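Has anyone been to the Mutevent open day? Worth the drive with kids?

Posted by plevis_parent

We are thinking of going to the open day at Mutevent in July. The flyer says visitors can try the hand-held grippers and see how household jobs get recorded for robot training. It is a 7 hour round trip for us, and my kids are 9 and 12. Is there enough to do, or is it mostly talks? Do you have to book?

Jairo Flores

I went last year with my son. Book ahead. They let in 600 people for the day and turned some away at the door by 10 a.m. The talk is short and you can skip it. The part worth going for is upstairs, where they have rooms set up like parts of a house. You get a gripper with two curved fingers, one for each hand if you want, and a staff member shows you how to open and close it. Then you do a chore with it. We got the bedroom and the job was clothes on a bed.

It is harder than it looks. Cloth gives you nothing firm to grab, so go for a fold that stands up and close on that. If you pinch it flat you mostly get comforter. My son was better at it than me. Turns are short, but you can get back in line. They told us they want 1,000 recordings of each chore before they move on to the next one.

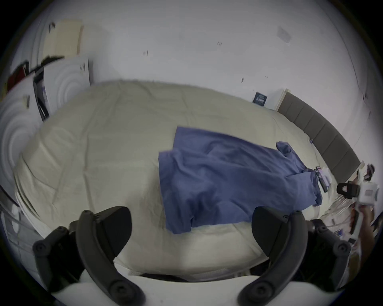 Cárdenas found the shirt folding much harder than the kitchen jobs and says anyone with small hands should ask for help with the grip before starting, as the staff don't always offer.

mk_west

never been but parking is bad on that street. go early

Pladis

Booking is free and done on their site. The 12 year old will be fine. The 9 year old might get bored in the line, so bring a snack. There is no cafe. The robot arm demo downstairs runs every hour and you watch from behind a rope.

Comments (3)

tessel: Is there an elevator to the upstairs rooms?

Jairo Flores: Yes, at the back, past the coat racks.

plevis_parent: Thanks all. Booked for the morning.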